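Countertop Storage: A Sceptic's Gallery
Penrose Kitchen Pages, 9 September 2018

I don't trust storage. Most of what gets sold as storage is one more thing to wipe under, and the shops know it. So when readers kept writing in to praise the mug tree, the plate rack and the basket, I said I'd give all of them a fair look on a brown tabletop with some dishes to go with them. My mind was mostly made up going in, and I'd rather admit that at the start.

My rule is an old one from the Vomden kitchen column. A holder has to earn the space it stands on. If the dishes would take up less room in a plain stack, the holder goes back in the closet.

The mug tree first. Fans say it frees up a shelf, and I suppose it does, if you have a shelf you'd like to see empty. It also puts your mugs out where the dust is. Ours have the look of things that were bought one at a time, and hanging them up doesn't turn them into a set. I'll grant that a post takes up less counter than mugs standing side by side, as long as you fill it. People don't fill it. They hang the favorites and leave the other pegs bare for years. 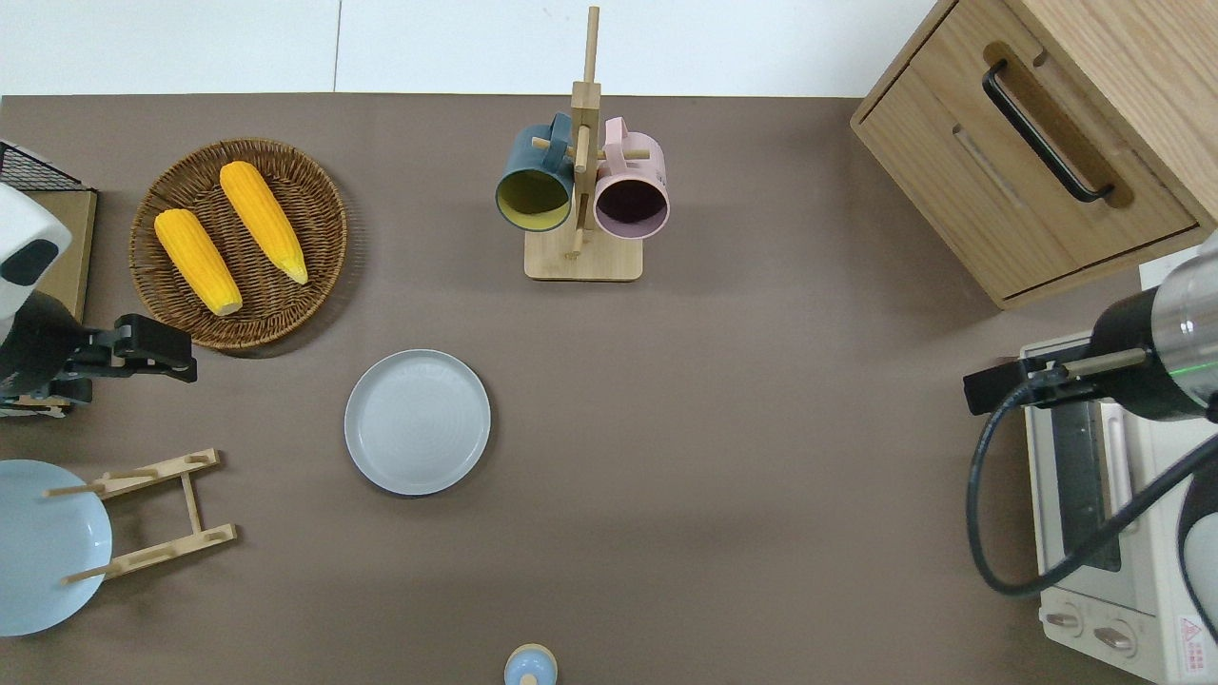
Mug tree, teal mug and pink mug, with the corn in its basket to the left.

The basket I expected to hate. Wicker collects crumbs and can't go in the dishwasher, and the one I bought from Jestthorpe years back shed bits of itself into the fruit until I threw it out. For corn, though, I can't find much to complain about. An ear of corn rolls, and a bowl is the wrong shape for it. I still wouldn't keep anything soft in there.

Then there's the plate rack, where I have the most doubts. Standing plates on edge is fine for drying. As a permanent home it seems to me a lot of wood for very few plates. The Billska catalog calls its own rack "a display," and that tells you what they think of it as storage. A stack of 6 plates in a cupboard takes up the space of one plate. Nobody needs to display a Tuesday dinner plate.
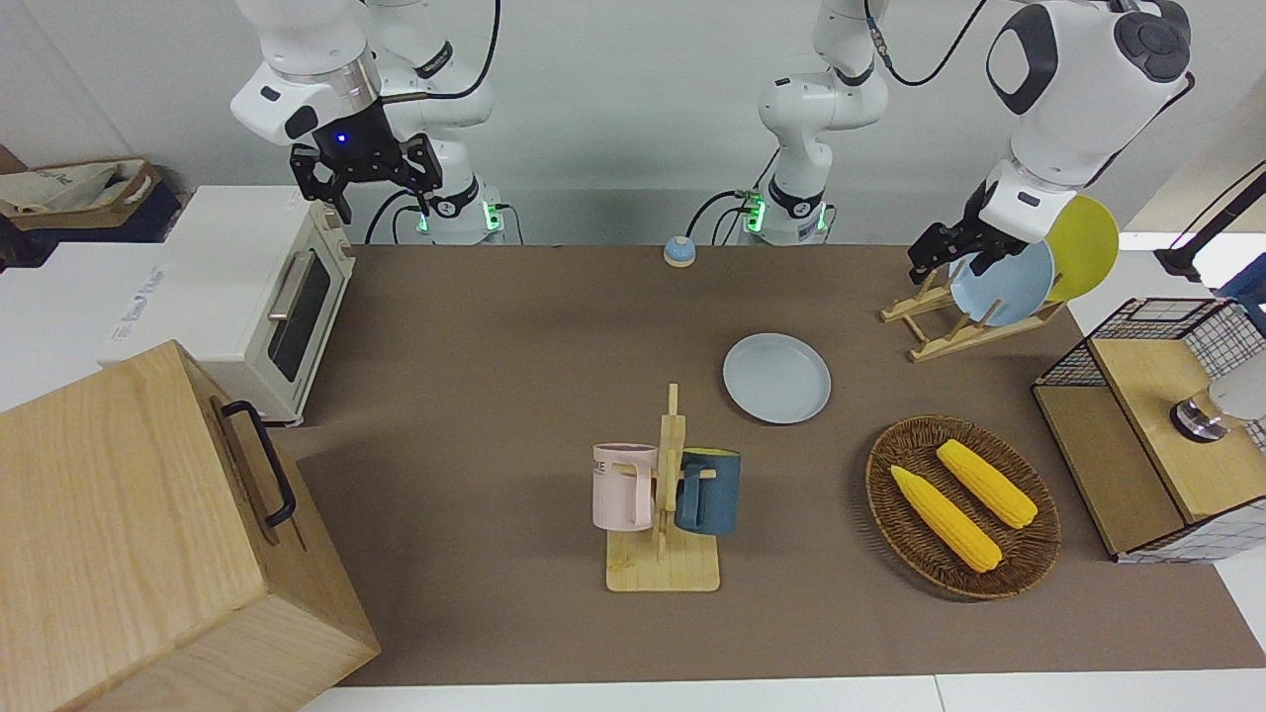

Blue plate and yellow plate in the rack, a third plate flat on the table.

I will say the wooden rack is easier on the eye than the wire kind, and you can get at the back plate without lifting the front one off it. Whether that's worth the counter depends on how often you want the back plate. In my house the answer is almost never.

Where does that leave us? The basket stays, for corn. The mug tree stays if you promise to use every peg. The rack I'd put out after dinner and take away before breakfast, and I expect to hear about it from the rack people until November.
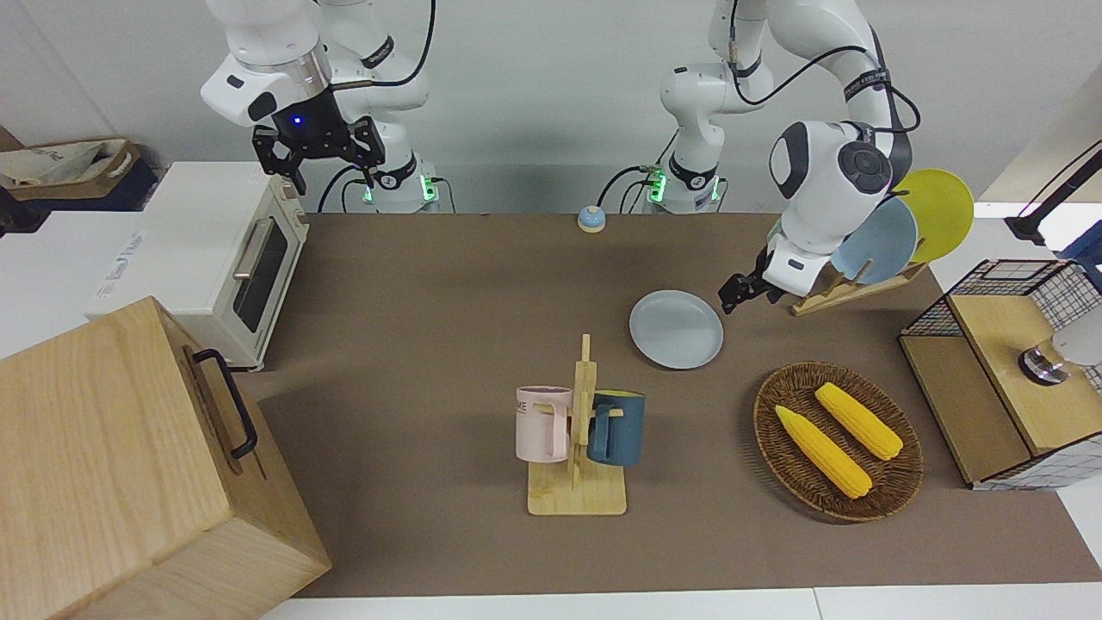 One reader wrote in to say that the rack had never left her counter in 25 years, that she used the back plate as often as the front, and that anyone who puts a rack away wet deserves the smell in the closet.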